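How we teach two robot arms to fold a T-shirt

Hello! I'm Maricel Tolentino, and most evenings you'll find me at the Munden workshop, where grown-ups and kids share tools, glue and quite a lot of biscuits. Our big build is a pair of robot arms called Flullell. We started it in May, and the job we picked was folding clothes.

You might think that's easy. You've got eyes, ten fingers and a brain that has been practising for years! A robot has to be told all of it, even how to pick something up.

What are its fingers like?

Each arm has a gripper with two fingers that squeeze together, a bit like the tongs you use for salad. No thumb, no fingernails. Try picking up a sock with two pencils and you'll see how tricky that is.

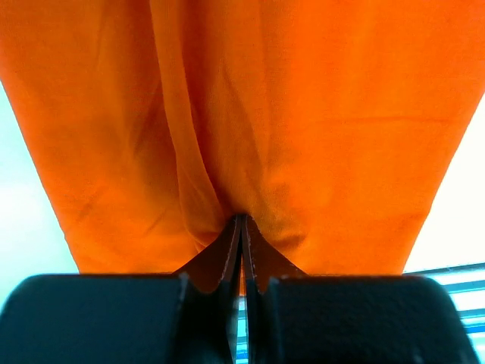

Two gripper fingers pinching a bit of orange cloth.

A hard thing like a brick keeps its shape when you grab it. Cloth doesn't. It wrinkles and flops and folds over itself, so the robot never meets the same T-shirt twice, even when it IS the same T-shirt.

How does it know which bit is which?

Clues! Look at the top you're wearing. The collar probably has little ridges (that's called ribbing) and there are lines of stitching where the pieces join. Those are handy signposts when a shirt is all in a heap. See if you can spot the ribbing and the stitches on this one. 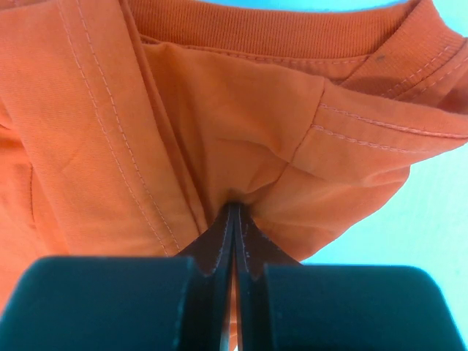

Why does it need two arms?

Well, try folding a jumper with one hand behind your back – I'll wait. With two arms, one can hold a corner while the other goes looking for the next one. The hard part is teamwork. If both arms pull at once, you get a tug-of-war.

My friend Wafula did most of the wiring, and he's very proud of the purple cables. They carry messages along the arms, and they need enough slack for the elbows to bend. Can you find the loops?
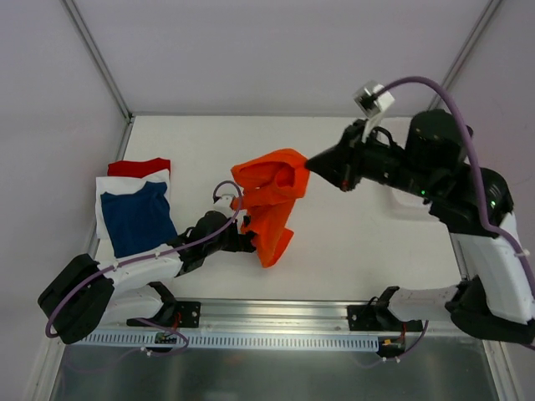 Have a go yourself

Be the robot! Put on oven gloves, drop a T-shirt on the table and try to fold it using only finger and thumb. My best go took 15 tries. Then get someone to give you orders, one tiny step at a time, and do exactly what they say.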